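The **Grernside Bedmaking Challenge** is a student robotics competition run each October by the Plineck Robotics Club. Teams teach a machine to tidy a bed, a chore many of the entrants are understood to avoid at home.

## Format

Each team records its own demonstrations using a hand-held gripper, then trains a program on them. The rules cap a team at 200 demonstrations. Points are awarded for picking up, moving and folding cloth, with a separate score for leaving the pillows alone. The club's shared collection, named Clorside after the hall where it began, held 2,619 recordings as of August 18, 2023. 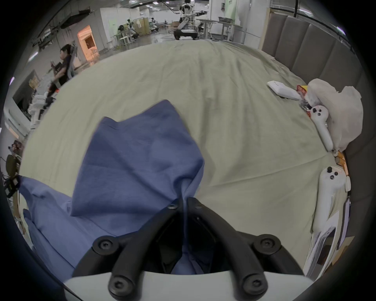 *A blue cloth pinched between the fingers of a hand-held gripper, over a pale green bedsheet.*

## Results

The first winner, Team Upadhyay, scored 836 points out of a possible 3,000, a record that stood for two seasons. Second place went to a team whose program folded the judge's scoresheet. The rules were later amended to define "cloth", and the definition now runs longer than the section on safety.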